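Dolora 탁상형 단일 암 작업 셀
설치, 점검 및 보수 안내

제품 개요

Dolora 작업 셀은 소형 부품과 생활용기의 파지, 이송, 투입 작업을 위하여 구성된 탁상형 로봇 장비입니다. 상부 거치형 로봇 암 1기, 평행 개폐식 그리퍼, 고정식 관측 카메라, 제어반으로 이루어지며, 별도의 기초 공사 없이 실내 작업대에 설치할 수 있습니다. 본 장비는 Wollberg 자동화기기사업부에서 조립 및 출하 검사를 수행하고, 국내 설치와 정기 점검은 Bassey 기술지원센터가 담당합니다.

주요 사양

구성: 로봇 암 1기, 그리퍼 1식, 관측 카메라 1대, 제어반 1면
기준 자세 등록 수: 최대 16개
제어반 설치 소요 폭: 79cm
정기 점검 주기: 가동 2000시간
그리퍼 정비 키트 품번: DL-2192
제어 소프트웨어: Driltgate 셀 관리 프로그램(기본 포함)

설치 조건

작업대는 수평이 유지되고 하중에 의한 흔들림이 없어야 합니다. 상판의 재질에는 제한을 두지 않으나, 광택이 있는 상판을 사용하는 경우 조명 반사가 카메라의 물체 인식에 영향을 줄 수 있으므로 설치 시 조명 각도를 함께 조정합니다. 작업대 후면과 측면에는 무늬가 크지 않은 무채색 또는 청회색 계열의 칸막이를 권장합니다.

제어반은 작업대 하부 또는 측면에 설치할 수 있습니다. 로봇 암의 동력선과 신호선은 분리하여 배선하고, 암이 최대로 회전한 상태에서도 케이블이 당겨지지 않도록 여유 길이를 확보하여야 합니다. 비상정지 스위치는 작업자가 선 자세에서 손이 닿는 위치에 고정합니다.

기준 자세 설정

설치가 완료되면 그리퍼의 기준 자세를 등록합니다. 그리퍼를 상판에 대하여 수직 하향으로 정렬한 후, 핑거 끝단이 상판에 닿지 않는 높이까지 저속으로 하강시킵니다. 이때 손목축의 각도 표시값이 출하 성적서의 기준값과 일치하는지 확인하고, 일치하지 않을 경우 Driltgate 프로그램의 축 보정 메뉴에서 원점을 다시 등록합니다.

수직 정렬 이후에는 시험물을 이용하여 접근 위치를 확인합니다. 시험물은 색상이 선명하고 상판과 명확히 구분되는 것을 사용하며, 투입 대상 용기는 내부를 비운 상태로 시험물 옆에 배치합니다. 시험물을 비스듬한 방향으로 놓고 확인하면 손목축의 회전 보정 상태까지 함께 점검할 수 있습니다.

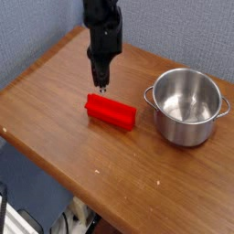
그림 1. 접근 위치 확인: 하향 정렬된 그리퍼와 적색 시험물, 스테인리스 용기

접근 위치가 확인되면 파지, 상승, 이송, 투입의 순서로 단계별 시험을 실시합니다. 각 단계는 저속 모드에서 수행하고, 이상이 없을 때에만 다음 단계로 진행합니다. 손잡이가 돌출된 용기를 사용하는 경우에는 이송 경로가 손잡이 위를 지나지 않도록 경유점을 추가하십시오. 금속 용기의 내면은 빛을 강하게 반사하므로, 카메라 노출값은 용기를 배치한 상태에서 최종 저장합니다.

일상 점검

작업 시작 전에 다음 사항을 확인합니다.

그리퍼 핑거 끝단의 마모, 변형 및 이물 부착 여부
암 하우징 체결 나사의 풀림 여부
상판 위의 부스러기 및 먼지
케이블 피복의 손상과 꺾임
비상정지 스위치의 작동 상태
카메라 고정부의 유격 및 렌즈 오염

상판은 마른 천으로 닦고, 용제가 포함된 세척제는 사용하지 않습니다. 그리퍼 끝단은 전원을 차단한 후 보풀이 없는 천으로 청소합니다. 압축공기를 관절부에 직접 분사하는 행위는 내부 밀봉재를 손상시킬 수 있으므로 금지합니다.

정기 점검 및 부품 교체

가동 시간이 2000시간에 도달하면 제어반 표시창에 점검 알림이 나타납니다. 정기 점검에서는 각 축의 백래시 측정, 손목부 윤활 상태 확인, 그리퍼 개폐력 측정, 배선 절연 검사를 실시합니다. 점검 결과는 셀 관리 프로그램에 저장되며, 요청 시 성적서로 발급합니다.

그리퍼 핑거는 반드시 좌우 한 쌍으로 교체합니다. 한쪽만 교체할 경우 파지 중심이 어긋나 시험물이 회전하거나 이탈할 수 있습니다. 교체 작업의 순서는 다음과 같습니다.

1. 암을 정비 자세로 이동시킨 후 주전원을 차단합니다.
2. 잔류 전원 표시등이 꺼진 것을 확인합니다.
3. 핑거 고정 나사를 풀고 기존 핑거를 분리합니다.
4. 접합면을 청소하고 정비 키트의 새 핑거를 장착합니다.
5. 지정 토크로 체결한 후 기준 자세를 다시 등록합니다.

손목부와 상부 하우징의 분해는 사용자 정비 범위에 포함되지 않습니다. 해당 부위에서 이상음이나 발열이 확인되면 운전을 중지하고 기술지원센터로 연락하여 주시기 바랍니다.

보증 및 문의

본체의 보증 기간과 적용 범위는 납품 시 제공되는 보증서에 따릅니다. 핑거, 패드 등 소모품은 보증 대상에서 제외됩니다. 점검을 신청하실 때에는 제어반 측면의 제조번호와 누적 가동 시간을 함께 알려 주십시오.

설치 및 교육 담당: Shewit Wubshet
정비 및 부품 담당: Lorenz Fuchs
접수처: Bassey 기술지원센터 Dolora 장비 창구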